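Zosness 双臂桌面操作数据与评测套件

产品首页 / 研究套件 / Zosness
供应方：Ondusano
页面更新：12/01/2023
供货状态：可申请，按课题组发放

产品概述

Zosness 是一套面向双臂仿人机器人的桌面操作研究套件，内容包括演示数据、任务说明、评测脚本和一个可直接运行的基线策略。套件围绕一个较窄的问题设计：当目标物体是外形不规整、表面有磨损的旧包装时，策略能否在不重新训练感知模块的情况下找到合适的接触位置，并用五指手完成开合、翻转和移位。

现有的桌面操作数据多使用新盒子、纯色桌面和固定光照。在这类条件下训练出的策略，换成旧纸箱后常见两种失败：一是把胶带反光当成边缘，二是把标签的边线当成盖缝。Zosness 的任务集有意保留了反光、褶皱、破角和印花桌布，标注也按这些情况分类，便于研究者单独统计每一类失败。

套件内容

演示片段：2,586 段，每段对应一次完整任务
任务种类：31 种，含单手与双手任务
物体组合：182 组，每组由一个主物体和若干干扰物构成
基线策略：Flirar，提供权重与训练配置
评测脚本：可离线运行，也可接入真机控制端
文档：中文、英文各一份

主物体以纸箱为主，另有软包装和带铰链的硬盒。干扰物取自日常用品，例如牙膏、印台、小包装袋和小纸盒。干扰物在同一组内位置固定，不同组之间重新摆放。
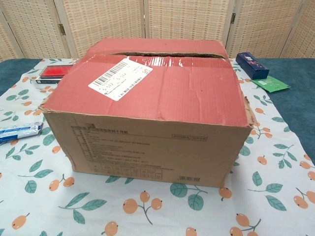 每组物体在录制前由操作员按摆放单布置，摆放单只规定主物体的朝向和干扰物所在的象限，不规定精确距离。这样做会使同一组内的片段出现少量差异，训练时不需要再额外做位置扰动。使用者如果要在自己的实验室复现，按摆放单布置即可，不要求购买同型号的物体，但主物体的长边与短边之比应在文档给出的范围内。

采集方式

演示由遥操作完成。操作员佩戴数据手套，手套信号经 Sleiman 重定向模块映射到机器人手指关节。Sleiman 不追求指尖位置与人手一致，优先保证拇指与食指的相对距离，其余三指在接触后转为力控。内部对比中，这种映射在掀盖类任务上的掉落次数少于逐关节映射，在捏取薄片类任务上两者没有明显差别。

每段记录包含以下几路数据：

1. 头部相机与胸前高度相机的彩色图像
2. 双臂关节角、关节速度与力矩
3. 双手各指关节角
4. 手套原始信号
5. 任务阶段标签（接近、接触、操作、撤离）

图像与关节数据使用同一时钟。阶段标签先由脚本根据速度和力矩切分，再由人工核对。两路相机的外参随数据提供，每次重新安装相机后均做过标定。

基线方法

Flirar 分两步工作。第一步从头部图像预测一张接触热图，热图只区分“可用于施力”和“不可用于施力”，不识别物体类别。第二步以热图峰值附近的图像块和当前手部姿态为输入，输出一小段动作序列。执行完前一半后重新预测，后一半丢弃。

热图的监督信号来自力矩突变时刻的指尖位置，不需要人工画框。这一做法的前提是演示中的第一次接触基本有效。对于操作员先碰到标签再移开的片段，脚本会将其标为“试探”，默认不参与热图训练，可在配置文件中打开。

Flirar 的默认训练步数为 3,000，按默认批量设置可在单张显卡上完成。增加步数对抓取类任务有帮助，对掀盖类任务帮助很小，长时间训练后热图会集中到训练集中出现最多的盖缝方向上。我们建议掀盖类任务保持默认值。
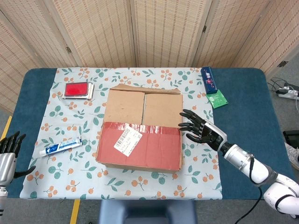 有使用者在试用反馈中写道，热图在盖缝与机器人正前方平行时很稳定，一旦盖缝转到斜向，峰值就会在两片翻盖之间来回跳，手在箱子上方反复调整，迟迟不下去。反馈里还提到，把重新预测的时机从一半推迟到四分之三后，停顿减少了，但碰歪箱子的次数变多，希望能按任务阶段分别设置。

该设置已加入五月之后的版本。接近阶段与操作阶段现在可以使用不同的重预测间隔，配置项名称见文档“执行参数”一节。峰值跳动的问题尚未完全解决，目前的处理是在连续两次预测之间加入平滑项，平滑系数过大时会拖慢对物体移动的响应。

使用要求

机器人：双臂，至少一侧为五指手；二指夹爪可使用热图部分，动作部分需自行训练
相机：头部一路为必需，胸前高度一路为可选
桌面：哑光，允许铺桌布
背景：建议使用屏风或其他遮挡物，减少走动人员对图像的影响
线缆：手臂外部走线应固定在肘部以上，并预留活动余量

已知限制

数据中没有透明容器，也没有装满重物的纸箱。左手单独完成的任务偏少，直接用于左手评测时结果偏低。箱体凹陷较深时，热图会在凹陷边缘给出误报，评测脚本会将这类情况单独列出，不计入总分。

申请与授权

套件供研究使用，申请时需填写课题名称、机器人型号和手部型号。审核通过后提供下载地址，权重与数据分开授权。商业用途请选择“企业授权”一栏提交，所需材料与研究用途不同，详见授权说明。

相关页面
Sleiman 重定向模块
Flirar 训练配置说明
Zosness 摆放单下载
更新记录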